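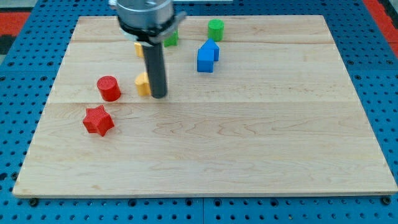
3.2 Cell set-up and upkeep

The fingertip position was checked before each block of 100 trials. Earlier reports from Clarkberg treat this check as a formality, and we are not convinced. A single long finger held by a clamp collar (Figure 2) can be mounted slightly out of line, and a small tilt at the collar grows by the time it reaches the tip. Software offsets will hide the fault - they won't fix it.

Figure 2. Finger above the wooden board, with coloured blocks toward the back and left.

Our routine was plain. We loosened the collar, reseated the finger, tightened the collar and lowered the tip toward bare wood at 6 marked points. The Clatel procedure asks for this once every 1,000 trials. We found no data behind that figure, and Cantero's notes from December list 8 resets well inside it. Whether the collar slipped or the first fitting was poor, we can't say. The Nosness claim that the board itself needs no checking also seems to rest on habit, so we checked the bolts at the front edge on the same schedule.

Last updated: Jan 17, 2023
Contact: Olaia Cantero | © Yoshida | Back to top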